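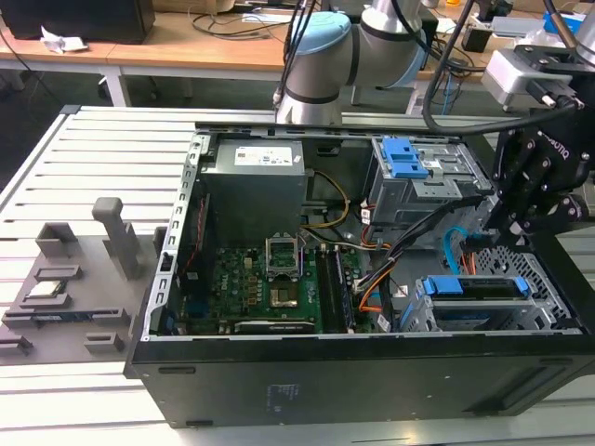 *A desktop computer on its side with the side panel off.*

# What Is a Ceasefire?

If you've ever been in the kitchen while a grown-up had the news on, you have probably heard the word "ceasefire." It sounds a bit like something to do with a campfire, doesn't it? I thought so too when I was small, and I went on thinking so for much longer than I'd like to admit.

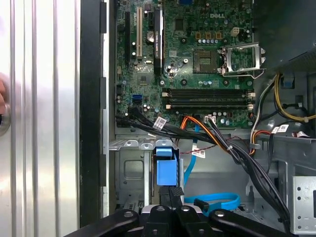
**Signe Juhl**

So let's take the word apart. "Cease" is an old-fashioned way of saying "stop," and "fire" here means shooting. Put them together and you have a promise to stop shooting. Two sides who have been fighting (they might be two countries, or two groups inside the same country) agree that they will put their weapons down for a while, starting at a certain time.

A ceasefire can be short. Some last only a few hours, so that ambulances can drive through and families can get to a safer place. Others go on for years and years.

## Is it the same as peace?

Not quite, and this is the part that mixes up plenty of adults! Think of a really big argument with your brother or sister. Somebody calls out "Stop!" and you both stop. You're still cross, and you still haven't decided who gets the top bunk, but the yelling is over and you can hear each other again. That's a ceasefire. Peace comes later, when you've talked it all through and found an answer you can both live with.

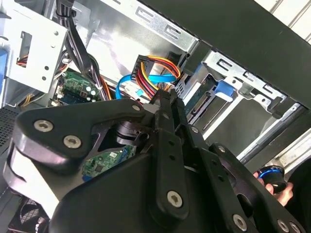

And the talking can take a very long time. The two sides may be so angry that they won't sit in the same room, so a third person carries messages back and forth between them. We call that person a mediator. A good mediator listens a lot, drinks a great deal of tea, and doesn't take sides.

## A story from the Andunico valley

Ayanda Pillay was a mediator in the Andunico valley, where people on the two banks of the river had been fighting over who could use the only bridge. She walked across it again and again, for 59 days, with a notebook under her arm. In the end both sides signed a paper that was just 2 pages long. It said the shooting would stop at six in the morning, and that the bridge would be open to everyone.

That first morning, 249 children walked over the bridge to school. Some of them hadn't seen their classmates since May, and you can imagine the noise!

## Who checks that everyone keeps the promise?

Often there are people called observers or monitors. They drive around, ask questions and write down what they see. If someone breaks the promise, they report it, and then the mediator may have to start making phone calls all over again.
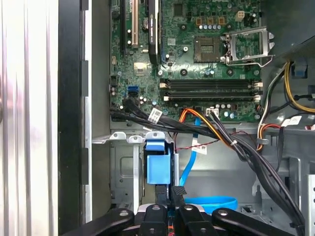 *The green motherboard inside an open computer case.*

Sometimes a ceasefire does break down, and that's sad news to hear. But many have been mended and tried again. If a story on the news worries you, tell a grown-up you trust. You can ask as many questions as you like, even the ones that seem silly, and even if you ask them at bedtime.

**Words to remember**

- **Ceasefire:** an agreement to stop fighting
- **Mediator:** a person who helps two sides talk
- **Observer:** a person who watches to see if a promise is kept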